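Getting your first guild hall running in Federo (updated 2019-05-10)

Quick one because I keep getting the same messages in my inbox. You hit level 13, the game throws a popup at you saying you can found a guild, you tap it, and then you are standing in an empty hall with no gold and no idea. Been there. So this is how to do it without wasting a week.

Playing on phone btw. The PC client has the same menus but they're along the top instead of in the side drawer.

Before you start

You need:
level 13 or higher
2000 gold for the charter
one other player to cosign, can't be an alt on the same account
an empty guild slot, so leave your old guild first

That last one catches people. If you leave a guild you get a cooldown before you can join or found another. It shows as a little hourglass on your character card. Leave FIRST, go do dailies, then come back. Don't leave while you have stuff in the guild vault. You won't get it back unless an officer mails it to you, and some of them won't.

Step 1. Get the charter

Go to Rusnák, the port town. Charter office is up the stairs past the fish auction, guy with the green marker over his head. Pay him the 2000. He gives you a scroll, it goes in quest items, not your normal bag. I spent ages looking for mine.

Do not click the scroll yet. Once you click it the timer starts and your cosigner has to be in the same zone before it runs out. If it expires you keep the scroll but pay a reissue fee.

Step 2. The cosigner

Easiest way is ask in trade chat. Offer a bit of gold, somebody will do it. They don't have to join you afterwards. Mine was Miroslava Krajčí, who ended up staying and is now my second in charge, so be polite to whoever turns up.

Both of you stand in the office. You click the scroll, they get a prompt, they hit accept. If they don't see the prompt have them turn off do-not-disturb under Social. That's almost always it.

Step 3. Name and crest

You can change the crest later for free. You can NOT change the name without a paid token. Check the spelling. Check it again. There's a guild on my server called Knigths of Usis and they have been called that since launch.

Special characters work in names but people can't type them in search, so they won't find you. Keep it plain.

Step 4. Pick your hall

Three on offer at first and the game makes it look like a cosmetic choice. It isn't.

Harbor hall – close to the auction, small vault. Good if you're traders.
Hill hall – biggest training yard, long run from the teleport.
Benemex hall – underground, ugly, but the crafting stations are already in there.

Take Benemex. Seriously. Buying the stations separately costs 4000 gold and a new guild doesn't have that. You can move halls once for free inside your first season, so grab the benches now and move when you're rich. The stations come with you when you move. They didn't used to, this got patched.

If your lot only do PvP then ok, Hill. The yard buff is good. But you'll be paying someone else for potions.

Step 5. Set ranks before you invite anybody

Side drawer, Guild, Ranks, then the small gear. Default settings are bad. By default every member can take from every vault tab. Every. Tab. Change this:

Recruit: deposit only, no withdraw
Member: withdraw from tab 1, daily limit on
Officer: tabs 1 and 2, can invite, can't kick
Leader: you

Give kick rights to one person you trust and that's all. I gave it to everyone the first time round and had two officers kicking each others friends at midnight.

Hit Save at the bottom. It does not autosave, and backing out with the phone's back button drops all your changes with no warning. Use the X in the corner after saving.

Step 6. Taxes

Guild tax comes off monster gold only, not auction sales. Start it low. New players look at the tax number before they look at anything else. I run mine at 2 percent and it covers upkeep fine as long as people log in.

Upkeep is charged at weekly reset. If the bank can't cover it the hall buffs switch off, you don't lose the hall. So no panic. Top it up and they come back on next login.

Step 7. Recruiting

Put three things in the ad: what time you play, what you do, and whether you use voice. Skip the "friendly active guild" stuff, every ad says it.

Post in the evening for your server. Repost when it scrolls off. Set auto-accept OFF or you fill up with dead accounts in a day, and clearing them out is one tap per person with a confirm box each time.

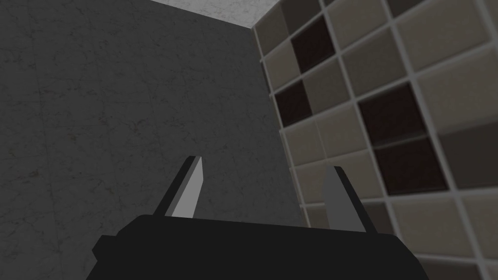 Rostislav Brabec, who runs the raid group I'm allied with, told me to do a short trial for new people and I'd second that. Leave them at Recruit, see if they show up for a couple of boss nights, then bump them. You can leave a note on each player by long pressing their name. Only officers can see it.

Step 8. First guild quests

Do the delivery ones first. Cheap, no fighting, anyone can help. The hunting contracts look better paid but they need a full party, and if it fails the slot is locked till reset.

Guild points go into:
vault space first
then the teleport stone
then whatever you like

The teleport stone saves so much running, espcially from Benemex where the exit is at the far end of the tunnels.

Common problems

Scroll vanished – check quest items tab.
Can't invite someone – they're on leave cooldown, or their level is too low.
Buffs not showing – relog. If still nothing, check upkeep.
Crest shows as a gray square – clear cache in settings, then restart the app.
Members can't see guild chat – they have to turn the channel on themselves, it's off on new accounts for some reason.

They're supposed to be reworking alliances in August so I'll do a seperate page for that once it's live. If a menu has moved since I wrote this leave a comment and I'll fix it.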